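Thursday, October

Picked up the sourdough starter comparison again after the gap. Three flours going, all from the Deligiannis mill: the white, the sifted wheat, and the whole rye. Feeding at 8:15 and 17:30 as before. Leszek did the morning feeds while I was away and wrote his numbers on the back of the bag, so I copied those in first.

Rye is well ahead. It peaks before lunch and has fallen by two. White is slow and smells faintly of nail polish, which I put down to the long gap between feeds. Moved it to a 1:5 ratio to see if that calms it down. Sifted wheat sits between the two and is the easiest to read — domed top, clean line on the jar.

Acidity. Titrated one portion of each. Batch label for the rye is 1287, for the wheat 3101; the white still needs a label. Rye took the most base, as expected. First wheat reading looked too low, so I threw it out and did it again with a fresh dilution. Second and third agreed. I think I didn't stir the first one long enough, the paste clumps at the bottom of the beaker if you leave it.

Small volumes by single-channel pipette. Let the thick samples settle before drawing, and draw slowly. 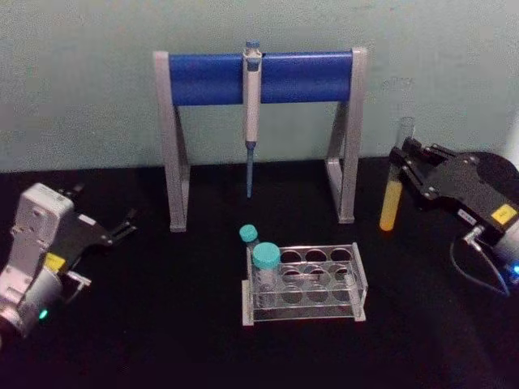 Pipette on the blue bar of the stand. 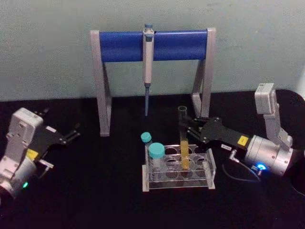 Hydration is the other thing. We've been keeping all three at 100 percent, which isn't fair to the rye. It drinks more and ends up like mortar. Leszek Kaczorowski wants to go by consistency instead of by weight. I see why, but then we can't compare the titrations without correcting for water, and I'd like one clean week of data before we change anything. Agreed to leave it until the Rinda flour comes in, then start a second rye jar at a wetter mix and run them side by side.

Bake test in the afternoon, white and wheat only. Same dough formula, 70 percent water, salt added late. Wheat loaf had good spring and a tight crumb near the base. White loaf spread. Could be the starter, could be my shaping; I was short on bench flour and it stuck to the basket. Not counting that one.

To do:
Label the white.
Ask Grellell about the late jar order, lids too.
New bag of salt, the Ganum one has gone hard.
Check the cupboard temperature overnight. The door doesn't close all the way and the top shelf runs warmer than the bottom.
Rye feed at 8:15, Leszek has the key.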